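Print this page | E-mail this page

A dark cloth for the hobby table

I work with small glass things at home: a beaker, a few test tubes, a stirring rod. I mix dyes for wool and sometimes I make growing solutions for crystals. For a long time I did this on the bare table, and clear glass on a pale table is very hard to see. I have knocked over more than one beaker only because my eye passed over it.

A dark cloth helps. Mine is an old tablecloth from a shop called Histusell, and it was not expensive. Wash it one time before you use it, and let it dry flat.

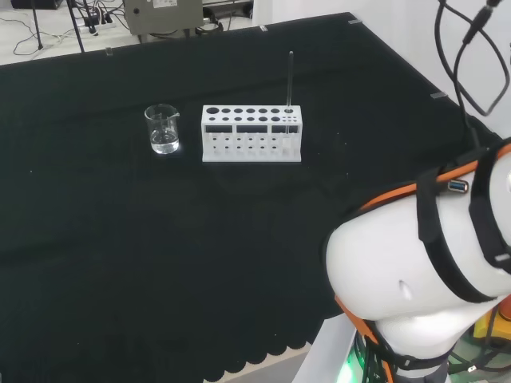

The cloth must not move, and for this I recommend tape. A cloth that slides takes everything with it. Use small pieces of clear tape near the edges and not long strips, which are hard to take away afterwards. Pull the cloth a little before you press down each piece. With black cloth you will always have some lint, those tiny white specks, and they don't matter under the glass. If they disturb you, go over the cloth with a damp hand. A scalloped hem looks nice but it does not lie so straight as a plain one, so put the tape a bit inside of it.

Next is the rod. Please do not lay it down on the table, it rolls. Give it a fixed hole in the test tube rack, always the same one, and put it back there after each stirring. I choose a hole near the end of the rack, so my sleeve does not meet it when I reach for the tubes. 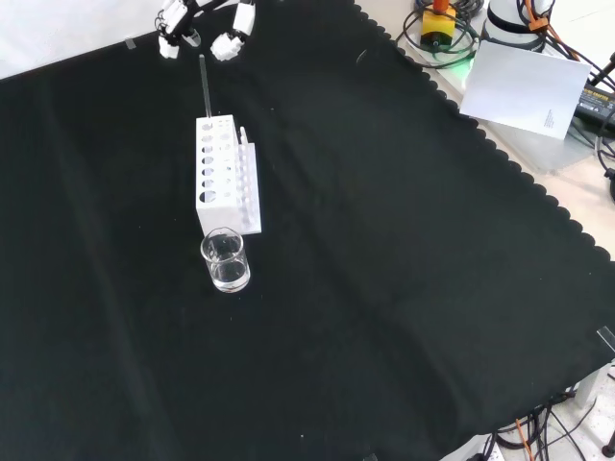
For the beaker I have a similar rule. It stands close to the rack and never at the edge of the table. I fill it to the half at most. In my 50 ml beaker even this is enough for rinsing a rod, and if it falls, there is less to wipe. Change the water when it gets coloured — do not wait until the end.

Racks with holes of different sizes are the most useful, I think. A thin tube in a wide hole leans to the side. Try your tubes before you buy, or measure them: mine are 19 mm and did not fit in the first rack I ordered.
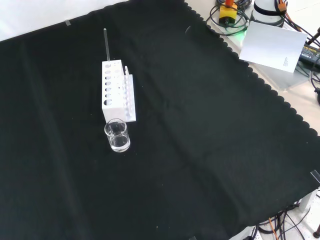

Inese Lill writes that she prefers a dark rubber mat, because her cloth got folds after each washing and a small beaker never stood quite level on them. She irons it now on the wrong side, with low heat, and keeps it rolled on a cardboard tube.

I have tried the rolling and it works well for me also. Ironing I do only two times in a year. When a spill goes through the cloth, lift it at once and dry the table below, otherwise the tape leaves a sticky mark. A little cooking oil takes this mark away — then soap.

Print this page | E-mail this page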